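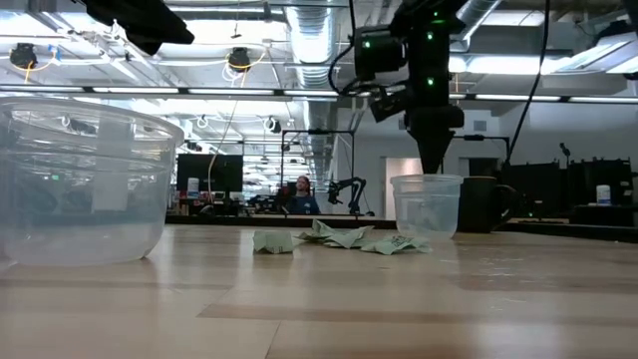 Watching an awards show at home: tips for the kitchen and living room

By Ramil Navarro
August
Last updated: August, 9:40 a.m.

Awards broadcasts run long, and the pre-show can add another hour. Most of the work of having people over for one can be finished before the first arrivals step onto the carpet.

Timing the food

Put out cold food when the pre-show starts and hot food at the first long commercial break. Dips, cut vegetables and cheese can sit out for two hours at most, so bring them out in small batches and refill from the fridge. If the show starts at 8 p.m. where you live, plan dessert for 10. The big acting categories usually come late, and people don't want to be in the kitchen for those.

Popcorn

Half a cup of kernels makes enough for four people. Heat three tablespoons of oil in a heavy pot with three test kernels. When they pop, add the rest, cover, and take the pot off the burner for 30 seconds before putting it back. Salt it while it is hot. Fine salt sticks better than coarse. Popcorn made in the afternoon goes chewy by evening, but five minutes on a sheet pan at 250 degrees brings it back.

Ballots

Print them the day before. List only the categories that will be on the air. Last year I used the full list of 34 for the Furnden Screen Awards and most guests quit halfway down the second page. This year I cut it to 21. Collect the ballots before the opening number, and use a tiebreaker such as the running time of the show in minutes. Last year's answer in our house was 143.

Seating and sound

Set up chairs early and sit in each one to check for glare. Close the blinds on the side facing the TV. Turn on captions, especially for the speeches, when everyone talks. Keep a lamp on behind the set so people can read their ballots.

Spills

Blot red wine right away with a plain white cloth and cold water. Don't rub. For butter on upholstery, cover the spot with cornstarch, leave it 20 minutes, vacuum, then dab with a drop of dish soap in water. Test a hidden spot first.

Comments

Flukgate: The captions tip is good. Ours run a few seconds behind, so someone always shouts the winner first.

Rerar: Does the oven trick work with kettle corn?

Ramil Navarro: Yes, but use 225 and watch it. The sugar burns fast.

Gál: We do the tiebreaker on how many times the host changes outfits. Last time two people still tied.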